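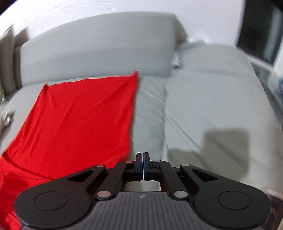

4. Showing the task by hand: folding a cloth on a sofa

Now for the fun part! By this stage your Vemmont hand-held gripper is charged, paired and calibrated (Section 3), and you can start recording demonstrations. Cloth is a terrific first task — it never lands the same way twice, so the robot gets plenty of variety to learn from.

Before you begin

Choose a thin cloth in one solid colour that stands out from the sofa. Turn on the room lights and clear a path so you can walk along the front of the seat.

Recording a demonstration

1. Spread the cloth over the seat. A few wrinkles are welcome.

2. Open Bamau on your tablet and tap New Task. Type a short name, such as "fold cloth on sofa".

3. Hold the gripper with the fingers pointing toward the cloth and keep still for 3 seconds until you hear the tone.

4. Move in on one corner. Squeeze the trigger gently and let the fingers close on the fabric.

5. Lift, carry the corner across to its partner and release. Smooth, unhurried movements work beautifully.

6. Back away from the sofa and press the side button to stop. Keep each recording under 90 seconds.

7. Mess up the cloth, shift it along the seat and go again. Aim for 15 recordings before your first training run, and 60 if you'd like the robot to cope with different starting positions.

Note: Fumbled a grasp? Keep going and try again in the same recording. Debnath, the training software, learns a lot from a good recovery.

Note: Fast swings blur the background and can cause tracking to drop out. If the tablet shows an amber bar, slow down and finish the fold, then check the playback.

CAUTION: Keep fingers, hair and jewellery away from the linkages while the trigger is held.

CAUTION: Don't drag the closed fingertips across upholstery. They can snag seams.

When your recordings are saved, go to Section 5, Uploading to the Granisitz base station.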